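Sobre a Skustiser

Desconfie de quem promete que uma criança "descobre o ritmo" em 20 minutos. Nós, na Skustiser, ensinamos percussão e continuamos sem saber o que essa frase quer dizer. Temos 24 alunos por turma, um armário de tambores pequenos e pouca paciência para métodos milagrosos.

Começamos pelo tambor de mão, com alça e uma baqueta só. Há quem ache pouco. Já tentamos a bateria completa no primeiro mês e o resultado foi barulho.

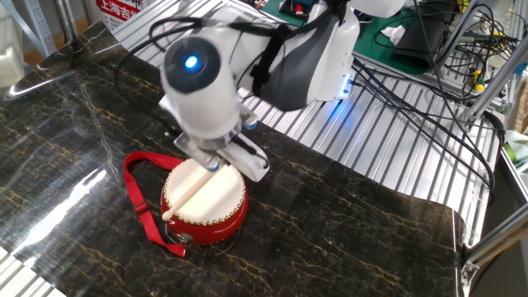
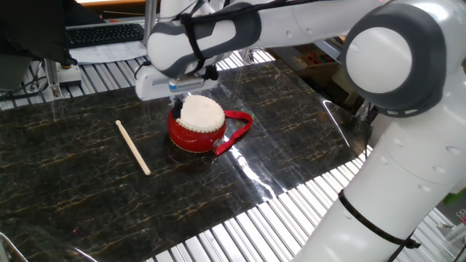

Tambor vermelho com alça e baqueta de madeira clara.

O método Drernell, que usamos desde agosto, pede que o aluno ouça uma batida inteira antes de dar a seguinte. Funciona com alguns. Com outros, nem tanto – e avisamos as famílias disso antes da matrícula.

Também não damos certificado de talento. A biblioteca Larkberg nos cedeu 683 partituras, das quais usamos poucas, porque a maioria é difícil demais ou simplesmente chata. A lista completa fica na secretaria, para quem quiser conferir.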